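Open day at the Cidine workshop, Dretby
Visit report, Thursday, August 8, 2024

Cidine opens its doors twice a year, once in April and once in the summer. I missed the April one, so I took the bus out to Dretby for this one. The workshop is on the Balogun estate, behind the tile warehouse, and the walk from the stop takes longer than the map suggests. There is a sign at the gate but not at the second turn, where you need it. Entry was free. You sign in at a desk, get a paper badge and wait for your group to be called.

The tour started in the parts store and went through the small machine shop, which was not running. After that came the part I had come for, the teaching room. Cidine does contract work for companies that want a robot to learn a handling task, and in this room people show the robots what to do. They do it in two ways. In the first, the operator holds the arm and moves it through the task by hand while the joint positions are recorded. In the second, the operator sits at a set of controls and drives the arm remotely, and the recording takes in the camera views along with the movements.

The guide said the second way is slower to learn but gives them better data for most jobs. When a person holds the arm, their hands and sleeves get into the camera views. She also said that new operators tend to grip too early and that it takes a few days to train that out of them.
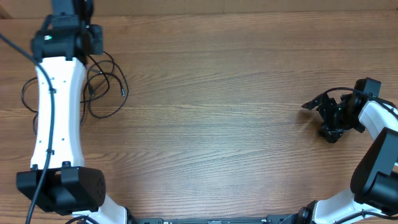
The two-arm station, with the right gripper over the table.

Both arms at this station are mounted on one rail along the edge of a wooden table. The software is called Zoltent and was written in-house. We were shown the main screen for a few minutes. Each attempt at a task is saved as one episode, and the operator marks it keep or discard as soon as it is over. For the job they were on this summer, a sorting task for a packaging customer, the target is 1000 kept episodes. The board by the door had the count at 417. The discards go in a separate folder and are looked at once a week, mostly to find out if one operator is having trouble with one particular move.

Somebody in my group asked how long an episode lasts. It depends on the task. For sorting, an operator who knows the job can get through 173 in a good day, with breaks. That was more than I expected. The work is repetitive, and they change operators over at lunch for that reason.

We then had a demonstration of remote driving, followed by a look through some of the recorded views on a second screen. I found the recordings more useful than the demonstration, as the room was full and it was hard to see past the people in front.

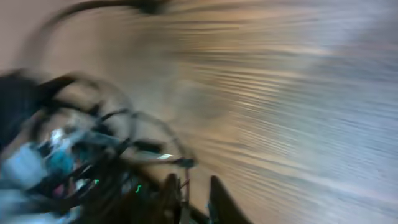
Speed is the thing the operators get corrected on most. People driving an arm for the first time tend to hurry the travel between one spot and the next and then slow down for the grip, and the wrist camera records all of it. In a fast stretch the tabletop turns to streaks and even one of the little green lights smears, so there is not much left for anyone to learn from except that the fingers were open. The guide told us that a recording can be kept with a few moments like that in it, but an operator who produces a lot of them is asked to ease off. There is a speed limit in the software as well. They set it fairly high on purpose and prefer people to learn the pace themselves.

After the demonstration there were turns for visitors, 4 minutes each, on a training station in the next room. The task was to pick up a foam block and put it in a tray. I got the block in on my third attempt. Judging depth was the hard part - I kept closing the fingers short of the block. The controls themselves were light and easy to hold. A boy ahead of me did it on his first attempt and went straight to the back of the line for another turn.

The last stop was a short talk in the canteen on what happens to the recordings afterward. It was pitched at people who already know the subject, and I did not follow the second half. There was coffee, and a table of leaflets, most of them about jobs. They are hiring operators, and no experience is asked for.

Practical notes for anyone going to the next one: groups are small, so come early. The teaching room is warm and there are no seats. The bus back runs once an hour, and parking is at the front of the building only.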